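How to get a family through a book exhibition in one piece

We have now done enough of these to call it a method. Large children's exhibitions about authors and illustrators look like an easy day out on paper, and they are, provided you treat them with the seriousness of a small military crossing. What follows has been tested on three children, two grandparents and one husband who claims not to like museums.

Before you book

Check what sort of exhibition it is. Some are mainly things to climb in, with a few books for decoration. Others are mainly manuscripts under glass, kept so dim you could develop film in there. Both are fine, but a four-year-old will only forgive you for one of them. The Lévesque rooms at Alten, our most recent outing, are about half and half, with 108 original drawings along one wall and a very good cardboard harbour along the other.

Book the first slot of the day. In August this matters more than anything else on this page. By lunchtime the dressing-up rail has been stripped and the only costume left is the back half of a goat.

The week before

Read one of the books aloud. One. We tried to get through the entire Meleo series before our first visit and arrived with everybody sick of the sight of him. If your children already know the stories, let them pick a chapter and keep your opinions about the talking gull to yourself.

Lay out clothes the night before. Wear things that can be sat on floors in, because you will be sitting on floors.

On the day

1. Eat before you go in. The café at Alten does a decent cheese scone, but so does everyone else's idea of Alten, and the queue shows it.

2. Put coats in a locker. Ours took a pound coin and gave it back, eventually.

3. Go round backwards. Most people start at the beginning and clot around the author's childhood. Start with the last room and you get roughly 10 minutes of peace.

4. Give each child something to find. A hidden mouse is traditional. Avoid anything that involves running.

5. Agree the shop budget outside the shop. Say it aloud and have it repeated back to you.

6. Leave while they are still enjoying it. I have never managed this one, but I'm told it works.

Afterwards

The craft table will have used glue, and the glue will have used your child. Kolard, the puppet theatre next door, also hands out face paint with great generosity. Empty the pockets before anything goes in the wash; we once laundered a whole trail map and were picking it off school jumpers until half term.

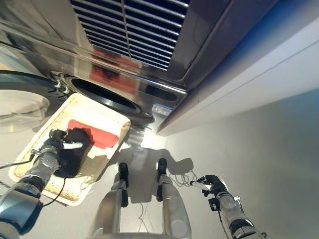
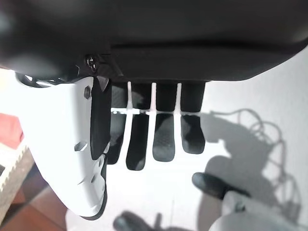
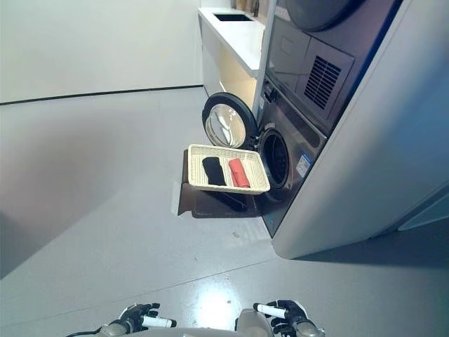

The washer with its door open, and the basket on the pull-out shelf (last picture).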